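# Call for Participants: Operator Study in Two-Arm Assembly of Flexible Parts

Kenik Institute, Manipulation Methods Group
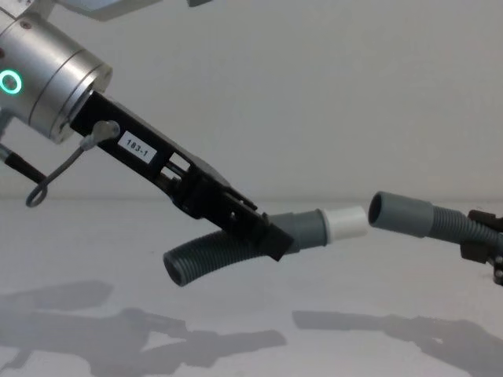 **Category: Paid research participation — Robotics**

The Manipulation Methods Group at the Kenik Institute invites applications from adults who wish to take part in a study of how people guide two robot arms through the joining of flexible hoses. Participants will operate the arms by hand controllers, and their sessions will be recorded for use in training and testing control software. No earlier experience with robots is required.

## Background

Rigid parts are well served by existing assembly methods. A corrugated hose is a harder case. It bends under its own weight, and a small turn of the gripper at one point can move the open end in a direction the operator did not intend. When each arm holds a hose, both ends must be brought level and pointed at each other before the sleeve on one can enter the cuff of the other.

In the first phase of the project, our staff recorded 700 joining attempts and sorted them by the way the operator made the final approach. Of these, 297 were made with one arm held still while the other advanced. In the remainder, both arms moved during the last part of the approach. Control software trained only on the first group completed the join more often in our tests than software trained on the full set, although it took longer to do so.

The first phase has a clear limit. All of the recordings came from two operators, both members of the group and both familiar with the equipment. We cannot yet say whether the result reflects the method of approach or the habits of those two people. The second phase is intended to answer that question with recordings from a wider range of operators, and has a target of 3,000 attempts.

## What participants will do

Sessions are held at the Clirel Building, in the assembly laboratory on the ground floor. Each participant will be asked to attend four sessions of two hours each, on separate days in August.

The first session consists of an introduction to the controllers, a safety briefing, and unrecorded practice. In the remaining sessions, participants will carry out repeated joining attempts under one of two sets of instructions:

- **Fixed-arm instruction.** One arm is brought to a set position and held there. The participant completes the join with the other arm alone.
- **Free instruction.** The participant may move either arm, or both, at any time.

Every participant will work under both instructions, in an order assigned by the study team. Attempts that fail are kept in the record and are of equal value to the study. Participants are asked not to discuss their technique with one another until the study has closed.

A break of 15 minutes is scheduled in each session, and further breaks may be taken on request. A member of staff will be present throughout and will handle all resetting of parts.

## Who may apply

Applicants must:

- be 18 years of age or older;
- have normal or corrected vision;
- be able to use a controller in each hand for up to 20 minutes at a time;
- be available for all four sessions; and
- be able to follow spoken and written instructions in English.

We welcome both left-handed and right-handed applicants. People who work with their hands in plumbing, vehicle repair, sewing, or similar trades are especially encouraged to apply, as are people who have never done such work. Current employees of the Institute and of our project partner, Kirkegaard, are not eligible.

## Payment and expenses

Participants receive a fixed payment for each session attended, including the practice session. The rate is stated in the information sheet sent to all applicants. Payment does not depend on the number of successful joins. Local travel costs are repaid on presentation of receipts.

Participants may withdraw at any time without giving a reason, and will be paid for any session already begun.

## Recordings and privacy

The study records controller movements, the positions of the arms, gripper opening, and video of the work area. Voices are not recorded. Each participant is assigned a code, and names are stored separately from the recordings. Participants who withdraw may ask for their recordings to be deleted up to the close of the study — after that date the data will have been combined and can no longer be separated.

Recordings may be shared with other research groups under the terms set out in the consent form. The form will be reviewed with each participant before the first session.

## How to apply

Application forms are available from the reception desk at the Clirel Building or by mail from the Institute. Please state your preferred hand, your current or most recent occupation, and any dates in August on which you are not available. Completed forms must be received by the close of business on Monday, July 26, 2021.

Questions about the research should be addressed to Damir Lazarević, principal investigator. Questions about scheduling, access to the building, or payment should be addressed to Hugo Marchal, study coordinator. Applicants who need step-free access should note this on the form, so that they can be directed to the Lidley Street entrance.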